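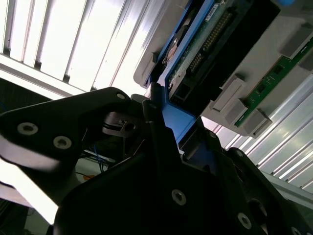 Three grippers, one drive bay: notes from the Plasside bench

Published November 14, 2021

Hard drives are small, regular and sold in standard sizes, and a robot that can move a pallet of cement can still fail to take one out of a computer. The group at Plasside that works on the dismantling of office equipment has spent the period since June comparing grippers for this one operation. We spoke to the group's lead engineer at the bench. At the engineer's request, the interview is published without names.

The work began with a practical complaint. A recycling line that Plasside advises was losing time at the drive station, where each unit has to come out whole so that it can be sent for erasure. The people at the station were quick, but the supply of machines was uneven and the job is hard on the thumbs.

"We were asked for an arm that could do the bay and nothing else," the engineer says. "The arm was never the difficult part. We had one on the bench in the first week. Everything since then has been fingers."

Three candidates were put on the same arm. The first was a parallel-jaw gripper from Grumus, electrically driven, with straight travel and replaceable pads. The second was a linkage gripper from Vodix, in which the finger plates are carried on bars and pivots and change angle slightly as they close. The third was a suction tool made up in the group's own workshop, included mainly as a baseline.

Suction went out early. It will hold the flat lid of a drive well enough, but in a closed bay the lid is seldom the face on offer. "You get the connector end or the edge," the engineer says. "Neither of those is a surface you want to put a cup on."

That left the two mechanical types, and a difference of opinion within the group that has not been fully settled. The Grumus jaws are easier to model. They move along one line, the contact point is where the drawing says it is, and the force reading from the motor current can be trusted to a fair degree. The difficulty is their width. The body behind the jaws is a rectangular block, and in a tower case the block meets the cage before the pads meet the drive.

The Vodix unit is narrower towards the tip and can be brought in at an angle. The price is a more awkward geometry. The plates sweep through an arc, so the tip moves forward as well as inward during closing, and the controller has to draw the wrist back to compensate.

"If you leave out the compensation, the fingers push the drive deeper into the bay while they are gripping it," the engineer says. "We did leave it out, for most of a day. We thought the latch was at fault."

The tests were run on two kinds of fixture. One is a loose drive tray, held so that the arm can approach from several directions, including from underneath. The other is a complete desktop tower with its side open and its cabling left as found. The tray is used for measuring, the tower for finding out what the measurements have missed.

On the tray, the trial programme came to 205 attempts, divided between the two grippers and repeated at different approach angles. At a shallow angle the two were hard to tell apart. At 30 degrees and above, the Grumus jaws began to touch the tray before closing, and the software counted this as a fault even in cases where the drive could probably have been removed. The engineer regards that rule as strict but correct.

"A touch on the tray is harmless. The same touch in a tower is a touch on a cable or a board. I would sooner lose a few good attempts on paper."

Most of the tower work has been done with a person beside the arm, tool in hand. Fasteners are outside the scope of the trial, and no attempt has been made to give the robot a screwdriver.
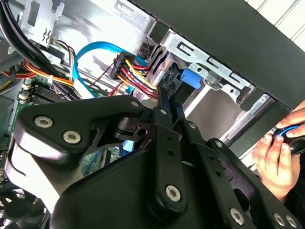 The linkage gripper at the open side of the tower, with the drive cage and its blue latch at upper right.

Cabling is the subject on which the engineer has most to say. A drive bay drawn in a CAD package is a clean box. In a real tower, the data and power leads run across the mouth of it, and their position changes from one machine to the next and again whenever something leans on them. The group first tried to map the cables with a fixed camera above the bench. It gave a good general view and a poor one of the last few centimetres, where the gripper itself blocked the line of sight.

A small camera was then mounted at the wrist. It sees the fingers and whatever lies directly beyond them, and it moves with the tool, which removes one calibration step and adds another. Lighting is the main weakness. When the wrist is turned upwards, the ceiling lamps can enter the field of view, the exposure drops to suit them and the black parts of the gripper lose nearly all their detail.

"Matt black fingers were a good choice for reflections and a bad one for everything else," the engineer says. "You can find a bolt head easily. You can't find the edge of the plate next to it, and the edge is what we need."

Two remedies are under consideration. One is to fix the exposure for each approach pose. The other is to put a pale strip along the inside edge of each finger, to serve as a visual reference. The strip is cheaper and can be fitted in minutes, but it wears, and nobody has yet found a tape that stays on through a full session.

The controller was also changed during the trial. The first set of runs used the supplier's own unit, which accepts a target opening and a force limit and reports when it has finished. For a linkage gripper this was found too coarse. The group replaced it with a Barroso motion controller that treats the gripper as an additional axis, so that closing and wrist retraction follow a single profile. The cycle time became slightly longer. The scatter in the final tip position became much smaller.

Asked for the grip force, the engineer gives a limit of 110 newtons, with the usual working value well below it. Plastic parts set the limit. Brackets, rails and latches will bend before the drive comes to any harm, and a bent latch is often enough to hold the drive in place for good. The group now logs the finger position throughout the squeeze and stops if the opening continues to fall after contact.

"That signal is more useful than force," the engineer says. "Force tells you that you are pushing on something. Position tells you that the something is giving way."

There have been failures that neither signal caught. In about 4 per cent of the tray runs, the grip was recorded as sound and the drive then turned between the fingers during withdrawal. All of these were on the Vodix unit, and all were at steep angles, where the rounded tips had only a short length of contact. A flatter tip has been drawn. It will be tried with the same poses and the same stopping rule, so that the figures can be set side by side.

On the question of which gripper the group would recommend, the answer depends on the case. For rack equipment, with drives in front-loading trays and clear space ahead of them, the engineer would take the parallel jaws and the simpler software that goes with them. For towers, the linkage type is preferred in spite of its geometry, on the grounds of access alone.

The recycling line handles both. A tool changer would answer that, but it adds length at the wrist, and length is already short supply inside a tower. The group has mounted a dummy spacer of the same depth to see which approach poses survive. The upward poses mostly do. Those that enter from the side of the case have still to be checked, and the tower is booked for that work next.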